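Kumdale boundary review: what the second draft map changes, and how to respond
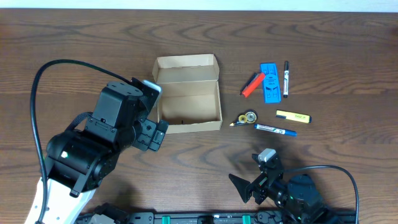

Sylvie Gill
Local government correspondent

The second draft of the Kumdale ward map went on display at the municipal office in August. It keeps the total number of council seats as it is and redraws most of the lines between them. Comments are open until the council votes on whether to send the map forward for final approval. The notes below cover the main changes, the rule the review is working under, and the procedure for filing an objection.

The rule

Under the review terms, no ward may differ from the average number of registered voters per seat by more than a fixed margin. The average now stands at 3578. Two wards, Paquette and Grondel, were outside the margin when the review began. Paquette was too large, owing to the housing built east of the rail line. Grondel was too small and had been losing voters over several election cycles.

The first draft dealt with this by moving a single block of streets from Paquette into Grondel. That solved the arithmetic but left the block joined to the rest of Grondel only by a footbridge. The terms of the review also call for wards to be "reasonably connected," a phrase that is not defined anywhere in the text. Several written comments raised the footbridge, and the reviewer, Fulvio Donati, withdrew the proposal.

What the second draft does

The new map moves voters in a chain. Paquette gives up its southern edge to Bondlow. Bondlow gives up the streets north of the reservoir to Grondel. Each ward ends up inside the margin, and every transferred area can be reached by road from the rest of its new ward.

The cost is that more voters change wards than under the first draft. Bondlow takes in one set of streets and loses another, so its total hardly moves while a good part of its electorate does. Councilor Dexter Magbanua, who holds the Bondlow seat, has asked for a count of the voters affected to be published street by street. The review office has agreed to release it with the final report. Magbanua wants it before the vote and has tabled a motion to that effect.

The other dispute concerns Mill Road. The current boundary runs down the middle of the road, so neighbors on opposite sides vote for different councilors. The first draft put both sides in Paquette. The second draft goes back to the center line. Donati's covering note says that moving either side would put one ward outside the margin by a small amount. Councilor Mélanie Simard of Paquette disputes this. Her objection says the note relies on the voter list as it stood at the start of the review, and that the updated list would leave room for the change. The covering note does not say which edition of the list was used, and the question was not settled at the last meeting.

Comments so far

The review office received 82 written comments on the first draft. Most came from Paquette and dealt with the footbridge or Mill Road. A smaller group asked for fewer seats overall, a question the review has no power to consider. Those comments were logged and passed to the council clerk.

Comments on the first draft do not carry over. Anyone who objected then and still objects now has to file again, even if the wording is the same. The notice posted with the map mentions this only in its last paragraph.

How to file

Comments must be in writing and must give the name and street address of the person filing. Forms are available at the clerk's counter, but a plain letter is accepted. State the ward or boundary concerned and whether you support or oppose the line as drawn. An objection that proposes a different line should name the streets it would follow. The office will check the voter totals for any alternative that does so. It will not work out a line from a general description.

Petitions are counted as one comment, with the number of signatures recorded beside it.

What happens next

The clerk, Noémie Hiebert, will publish all comments with home addresses removed. Donati then has the choice of amending the map or sending it to the council as it stands. The council can accept the map or return it once with reasons. It cannot edit the lines itself. If the map is returned and comes back unchanged, the council must vote on it in that form.

Should no map be approved before nominations open, the next election will be held on the existing boundaries, with Paquette and Grondel both still outside the margin.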